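3.2 Textile stock and linen handling

The second part of the survey dealt with reusable textiles in short-stay accommodation. Guest houses in the Erkport area buy towels in two broad groups: bath sheets, which are replaced on a fixed cycle, and small terry pieces, which are replaced only when a member of staff judges them to be worn. The second group is poorly recorded in purchase ledgers. Of the 127 establishments that returned a usable form, most entered small towels under a general heading together with dusters and table linen, and their service life could not be worked out from the accounts alone.

For this reason the survey form asked managers to state how each type of towel was stored, how often it was sent out for washing and who decided that it should be withdrawn. The laundry at Plallberg, which handles the linen of many of the smaller houses, supplied its own intake sheets for the same period. These were matched to the forms by house and by month. Where the two sources disagreed, the laundry figure was used, as it was entered on the day of collection.

Terry cloth presents a particular difficulty. The looped pile and the flat woven hem are made differently and do not wear in the same way. Several managers reported that a towel was withdrawn when the hem had begun to pull, although the pile was still sound. Others kept such pieces in use for cleaning — a practice that lengthens the life of the cloth but removes it from the guest stock. The two parts of the fabric were therefore treated separately in the wear index described in Section 3.3.

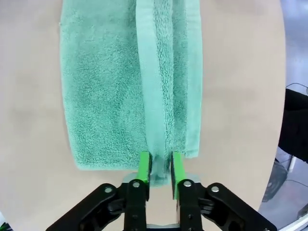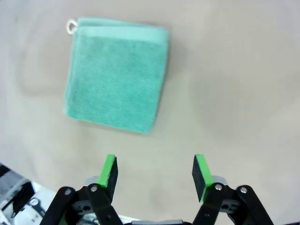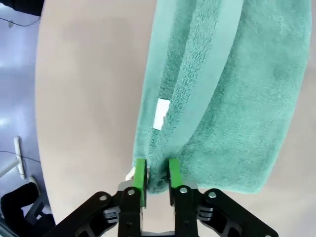 Figure 4. Green to blue-green terry cloth with folds, on a pale tabletop.

The wear index was adapted from the Trelex scale, which was drawn up for hospital linen and assumes a much higher washing temperature than is usual in guest houses. Its 20 grades were reduced to 3: sound, worn and withdrawn. A finer division was tried in the pilot work but gave poor agreement between assessors, above all for cloth in pale colours.

Managers' own estimates of service life varied widely. Some expected a small towel to last for up to 2,000 hours of use, while others gave no estimate and replaced stock when the supplier called. Houses that bought through the Tsuji purchasing scheme kept fuller records, and their answers are reported separately in Section 4. No allowance was made for towels lost or taken by guests, as few houses record such losses in any form.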